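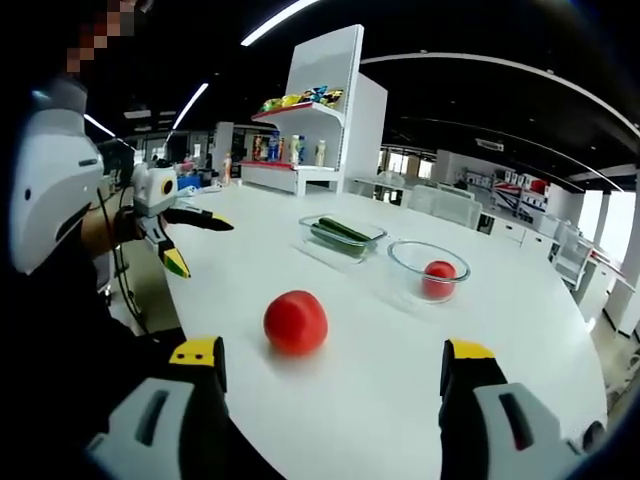 According to Srivastava, people who sort vegetables at home think first about the vessel and only later about the food, and our participants mostly agreed with her.

Research > Household Studies > Surkano Papers
2025-09-01, by Zoltán Juhász

3.2 Sorting by vessel

Figure 2. Tomatoes and cucumbers with two clear glass vessels on a white table.

The round bowl was assigned to the tomatoes and the rectangular container to the cucumbers (Figure 2). Of the 10 participants, eight kept this division also in their own kitchens.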